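# Grakby Bench Kit for recording PC assembly and teardown

Most manipulation datasets are full of cups and blocks. We love cups and blocks, but we wanted arms to practice on something with latches, levers, cables and a real chance of getting stuck, so we built a kit for desktop towers. 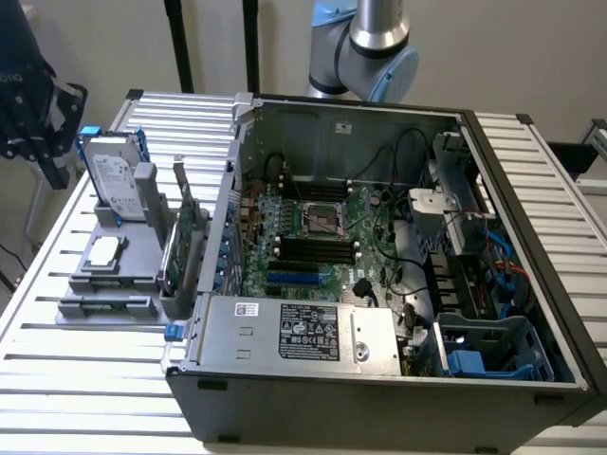
Grakby is the recording bench we use ourselves at Latberg, packaged so another lab can set it up and start gathering demonstrations in an afternoon. It started as Stavros Stefanou's side project, and the first version was mostly clamps. The current one is far nicer to live with!

## The parts fixture

The fixture is the piece people ask about most. It's a printed tray with pockets for the components an operator moves in and out of a case: a 3.5-inch drive in its carrier, a processor, an expansion card. The drive and the card are held upright, so the fingers can come down on them from above. The processor lies flat in a shallow recess. Two long trays at the front take whatever your task needs.

Each part gets a home position, and that matters more than we expected. When parts were simply laid on the bench, operators spent half the episode nudging them into a position they could grab. With the fixture, the recording goes to the interesting bits (lining up a card with its slot, easing a drive into the cage).

You can print it yourself. Files for the standard pockets come with the kit, along with blanks you can edit for your own parts. Go slow on the tall walls – they wobble if you rush the print.

## What gets recorded

- Joint positions and gripper opening
- Video from a fixed camera, plus a second one if you have it
- Operator commands, on the same clock as the video
- A task label and a result, entered by the operator at the end of each episode

The recorder is called Nullum. It writes one folder per episode and never touches it again. If an operator fumbles a card and recovers, we keep it. Recoveries are gold for training, and you can filter them out later if you disagree with us.

## Tasks included

1. Seat and remove an expansion card
2. Slide a drive carrier into the cage and take it out
3. Open and close the processor retention lever
4. Place a processor in the socket
5. Plug in a SATA cable

Number five is hard. Our operators still grumble about it, and so far we have the fewest good episodes there. If you get a cable policy working well, please write to us, we'd be thrilled to see it.

## Starter dataset

The kit comes with 2,786 episodes from our own bench, of which 1,545 are marked as clean on the first try. Lambros Mitsotakis-Vlachou checked the labels by hand and wrote the notes on the odd ones, which are well worth reading before you train anything.

We suggest collecting 400 episodes of your own on one task before you mix in ours. Your arm mount and camera angle will differ, and a model picks up on that quickly.

## In the box

- Parts fixture, printed, with edit files
- 2 mounting plates for slatted or slotted tables
- Camera bracket
- Nullum recorder and the Lemaire playback viewer
- Starter dataset and label notes

Arm, gripper, camera and computer tower are not included. Any old office tower will do for the last one, and scuffed ones are fine. Take the side panel off, lay the case flat, and check that your arm can reach over the rear wall without bumping it.

The next fixture revision is planned for March, with a deeper processor recess and a spare pocket for memory sticks.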